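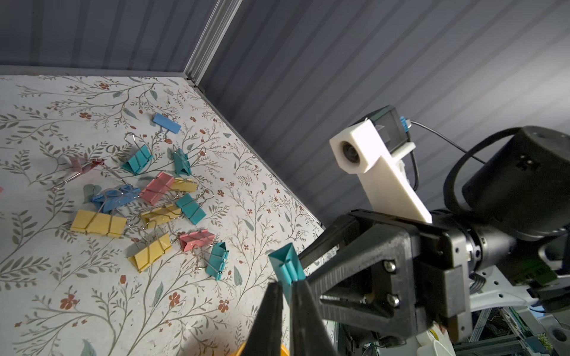 Second arm or better grippers? Planning for August

umedina
We have 4,000 left to spend and the order has to go in during August. Right now it's one small arm with the Kiston gripper, sorting binder clips. I see two options. Buy a second arm from Trovico and run both, or keep the one arm and put the money into a Derkach gripper, spare fingers and a spare motor. What would you do?
Ulises Medina

ploverdesk
Second arm. You can always add a gripper later.

s_ocampo
I'd go the other way. Two arms means two sets of everything that wears out. We bought 10 sets of fingers from Loltbridge at 80 a set and I wish we had ordered 24. Put spares on the first line of the budget and see what's left.
Sebastián Ocampo

ploverdesk
80 a set is a lot for fingers. We print ours.

s_ocampo
We printed ours too, until I added up the hours. Depends what your time costs.

umedina
Printing is out for us, the printer is booked most days. Here's the other end of the enclosure, so you can see how much room there is. 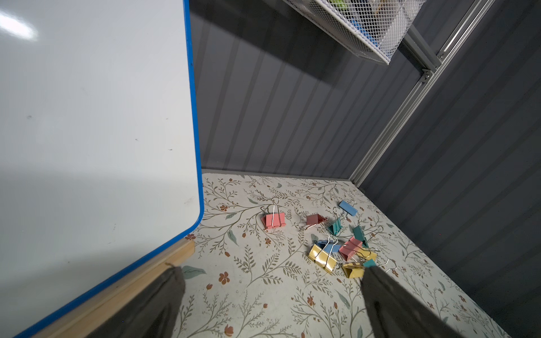
Clips next to the whiteboard. Left finger has a thread coming off the tip.

ploverdesk
OK, that tip is fraying. I still wouldn't spend the whole budget on it. And where would a second arm mount? Can the board come out?

umedina
It can, but we would need somewhere else to put it. I haven't measured for a second base yet.

s_ocampo
Measure before you ask Trovico for a quote. Ask about cables too. Ours were a separate line and I missed it the first time.

kettle_row
Does the Derkach fit your wrist without an adapter? The older one didn't fit ours.

umedina
Don't know. I'll write to them this afternoon and post the answer.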